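Subject: Re: [hall-users] Whiteboards in the upstairs rooms, cleaning and rehanging
From: Kagiso Hendricks
To: hall-users list
Date: 19th September

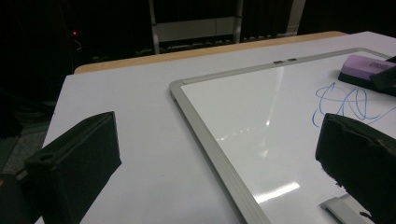

Nuria Zabala wrote:

> Before we spend anything on new boards, can somebody tell me whether the old
> ones are worn out or only dirty? In the Masilela room I wiped off a full
> agenda last month and could still read most of it afterward. The red is the
> worst. I went over it with the eraser again and again and all I did was
> spread a pink haze around. The group after us complained, and fairly.
>
> Two other things. The board by the window is hard to read from the back when
> the ceiling lights are on. And the tray is full of markers that don't write.
> People try one, put it back, try the next one. Can we agree to throw them
> out?
>
> I am happy to do some of the work if I know what to use. I have read that
> you should use toothpaste, hair spray, or cooking oil, and I don't want to be
> the person who ruins a board.
>
> Nuria

Nuria, thanks for writing it all down. I'll take your points in order, more or less.

Worn out or dirty. Mostly dirty, I think. I cleaned one of the small aluminum-framed boards flat on a table, which I would recommend to anyone. You can lean on it without pulling at the wall screws, and the cleaner stays where you put it. You can also get your eye down low and look along the surface, and that is the way to tell a dirty board from a worn one. A worn board has dull patches where the shine is gone. If it is still glossy all over and reflects the lights in a clean line, the surface is fine and whatever you see on it will come off.

The large board in the Masilela room is a different case. It has a dull area in the middle, about where a right-handed person writes most. I think someone used a scouring pad on it. Ink gets into that part and stays. We can clean it, but it will ghost again within a few sessions, and that is the one board I would put on the list for replacement.

What to use. Please don't use toothpaste. It is an abrasive and it will give you the same dull patch. Hair spray used to work because of the alcohol in it, but many brands now have little or none, and it leaves a sticky film. Cooking oil does lift old ink, but then you have oil on the board and the next marker skips. What I do is this:

1. Dry erase first, with a clean eraser. Get off everything that will come off.
2. For marks that stay, write over them with a fresh dry-erase marker, wait a few seconds, and wipe. The solvent in the new ink loosens the old. This also works on permanent marker, most of the time.
3. Then rubbing alcohol on a soft cloth. Small circles, turn the cloth often. When the cloth is colored, it is only moving ink around, so get another.
4. Water with one drop of dish soap, then plain water, then dry it with a towel.
5. Leave it alone until it is fully dry. Writing on a damp board makes marks that are hard to get off.

Open a window for step 3. The upstairs rooms are small.

The pink haze. I would blame the eraser before the board. The felt on ours is packed with old ink, and past a certain point it puts down as much as it picks up. The foam-backed ones with black felt are awkward this way – you can't see how dirty they are. Rub one on a sheet of white paper and you will find out. To clean one, take it outside, knock it against a wall, and vacuum the felt. If that isn't enough, wash the felt side with warm water and a little soap, squeeze it out and let it dry overnight, felt side up. I washed 6 this way. Four came back usable and two shed so much that I threw them away.

Glare. No cleaner will fix that, and a clean board reflects more than a dirty one. Themba Ndlovu suggested tipping the board forward slightly at the top, and I think he is right. A pair of rubber feet behind the top rail should be enough to throw the reflection down to the floor. The other choice is to switch off the front row of lights, but then the people at the front table can't see their papers. I'd try the rubber feet first.

Markers. Yes, throw them out. If it doesn't write, it goes in the trash, not in the tray. Store them lying flat, caps on until they click. Blue and black come off most easily in my experience, then green, then red. I would stop buying red altogether, but I know the Gelleo group uses it for corrections, so I am asking first.

Cost. We have 410 left in the furnishings line for this year. Cloths, alcohol, and a pack of felt erasers will hardly touch it. A new board the size of the one in the Masilela room would take a good part of it, and I would wait until October to order, when the Dusport people send their new price list. Karim Hakim has the old invoice and I've asked him for the exact size, so the new one can go on the same screws.

Rehanging. The small boards hang from the top rail and it takes two people to get both sides on together. Please don't do it alone. If the wall plug turns when you tighten the screw, stop and tell me. The wall on the Vestevthorpe side is soft, and a bigger plug is needed there.

Nuria, if you still want to help, the board by the window is the one to start with. The alcohol and the cloths are in the cupboard on the landing, second shelf. Used cloths go in the lidded bin by the back door, please, and not in with the tea towels.

If anyone objects to dropping the red markers, write to the list before I place the order.

Kagiso Hendricks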